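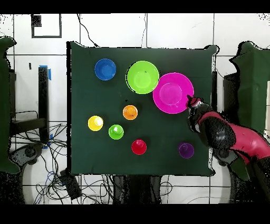 Fig. 3. Plastic bowls and small cups on a dark green cloth.

Section 4: Setting Up Your Scale and Choosing Containers

Welcome to the part of the guide where you get to weigh something! If you have been reading along from the beginning, your Premell 3508 kitchen scale is out of its carton, the clear film is off the display, and the batteries are sitting in their compartment under the base. If you skipped ahead (most of us do), please go back to Section 2 and make sure the little paper tab has been pulled from the battery door. A good many of the calls we get at Skallholm end very happily once that tab comes out.

Finding a place for the scale

1. Pick a level, solid surface. A kitchen counter is ideal, and a sturdy table will do nicely too.

2. Set the scale down and press lightly on each corner of the base in turn. If it rocks, slide it a few inches in any direction and try again. Older counters often have a low spot that you would never notice until you put a scale on it.

3. Keep the scale away from open windows, ceiling fans and the vent of your oven. The sensor is sensitive enough that a steady draft can make the last digit wander up and down.

4. Leave the scale in the room for half an hour before its first use if it has come in from a cold car or a garage.

Note: A thin, flat tablecloth is fine under the scale as long as it is pulled smooth. Thick quilted cloths and foam placemats give a little under the weight, and you may see a reading that drifts slowly and never quite settles. When in doubt, fold the cloth back and weigh on the bare surface.

Switching on

1. With nothing on the platform, press the round key once. All the segments of the display light up for a moment, and then a zero appears.

2. Press UNIT to move between grams and ounces. The scale remembers your choice the next time you switch it on, so you only need to do this once unless you cook from a mixture of old and new recipes, as many of our customers do.

3. If the display shows a number other than zero, press TARE and wait for the zero to come up.

Choosing containers

You do not need anything special here. Whatever bowls you already own will most likely be perfect, and the scale has no preference as to shape or color. Still, a few habits will make life easier.

Light containers are better than heavy ones. The scale carries up to 2000 grams, and that figure includes the bowl. A big stoneware mixing bowl can use up a surprising share of it before any flour goes in, while a plastic bowl of similar size takes up hardly any.

Wide bowls are lovely for flour and oats, and they catch the stray bits that slide off the spoon. Do check that you can still read the display with the bowl in position. If the rim hangs over it, press and hold the round key until HOLD appears, lift the bowl away, and the last weight will stay on the screen for you.

Small cups come into their own for salt, yeast, baking soda and spices. Weigh each one ahead of time, line the cups up beside your mixing bowl, and the rest of the recipe goes along very pleasantly.
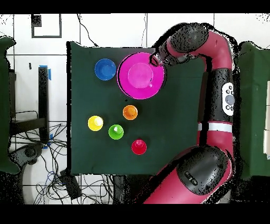 Fig. 4. Small cups in orange, yellow, green and red, with a blue bowl and a larger magenta one.

Weighing several ingredients in one bowl

1. Place the empty bowl in the middle of the platform.

2. Press TARE. The display returns to zero.

3. Add the first ingredient slowly until you reach the weight you want. Give the scale a second or two to catch up, especially as you get close.

4. Press TARE again and add the next ingredient. Carry on this way until everything is in.

5. When you lift the bowl off, the display will show a minus sign and a number. There is nothing wrong -- press TARE with the platform empty and you are ready to begin again.

Note: Very small amounts added a pinch at a time may not register. Weigh them in a cup on their own, then tip them into the bowl.

Caution: Do not drop ingredients or containers onto the platform from a height. A sudden knock can harm the sensor even when the weight itself is well within the limit.

Caution: Never place a pan straight from the stove on the scale. Let it cool, or move the contents to a bowl first.

Checking the reading

The 100 gram check weight packed with your scale lives in the small cloth pouch. Put it in the middle of an empty, zeroed platform. A reading within one gram either way is normal. If yours is further off, replace the batteries and try once more before turning to Section 6, where Normunds Mets from our Wendville workshop explains recalibration at a nice, unhurried pace.

If you also own the Marchal measuring tray, remove it from the platform before you do this check, and store it upright with the pouch tucked behind it. Wipe the platform with a damp cloth when you have finished, and dry it before putting the scale away.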